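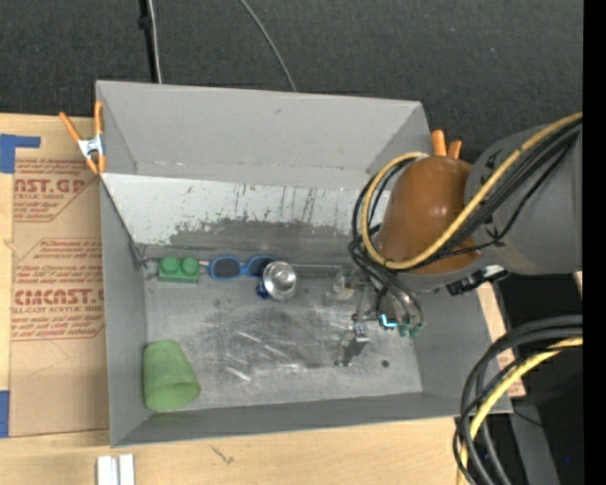 4. Entering a Court Disposition

This section covers recording the outcome of a criminal case in Aketti Docket after the court has ruled. It applies to guilty pleas, verdicts at trial, dismissals and acquittals. To open a new case file, see Section 3. To schedule a restitution payment, see Section 6.

4.1 Before you start

You need the Disposition Clerk role or higher. Have the signed judgment at hand. Draft orders and handwritten bench notes are not accepted as source documents.

The case must have the status Awaiting Disposition. If it shows Set for Trial, close the open hearing first (Section 3.8).

4.2 Recording the outcome

1. On the main menu, select Cases, then Find.

2. Enter the case number without spaces or dashes and press Enter.

3. Check the defendant's name and date of birth against the judgment. If either one differs, stop and go to 4.5.

4. Open the Counts tab. Each count appears on its own line.

5. For each count, select a finding from the list: Guilty by Plea, Guilty at Trial, Not Guilty, Dismissed, or Merged.

6. Enter the statute section as printed on the judgment. The field corrects capital letters but not punctuation.

7. Select Save Counts. The status changes to Disposition Entered.

Note: A count cannot be left blank. If the judgment says nothing about a count, select Query and leave the case open.

Note: In a case with 2 or more defendants, counts are saved separately for each person. Saving one defendant does not save the others.

4.3 Entering the sentence

1. Open the Sentence tab. It stays gray until all counts are saved.

2. Select the sentence type. For a custodial term, enter years, months and days in the three boxes. Do not convert months to days.

3. Enter any credit for time served in days.

4. If the court allowed a fine in place of custody, check Option of Fine and enter the amount in whole dollars.

5. Select Concurrent or Consecutive for each count after the first.

6. Select Calculate. Compare the release date with the judgment.

7. Select Commit.

CAUTION: Commit sends the record to the Ulport exchange, where the jail and probation offices can read it. It cannot be undone from the clerk screen. A supervisor must file a correction.

4.4 Forfeited property

Items ordered forfeited are entered on the Exhibits tab by exhibit number. Change the status from Held to Forfeited and attach the page of the order that lists the item. Returned items need the name of the person receiving them.

CAUTION: Do not mark an exhibit Forfeited while an appeal is open.

4.5 Error messages

489: Name mismatch. The defendant's name differs from the arrest record. Send the case to the Records queue.

957: Sentence exceeds the limit set for the statute. Check the section number, then the term. If both match the judgment, select Override and enter the judge's name.

2550: Exchange not reachable. The record is held and sent again at the next cycle. Do not commit a second time.

Section revised 2025-05-07. Changes reviewed by Oluwatosin Tijani, Unthorpe office.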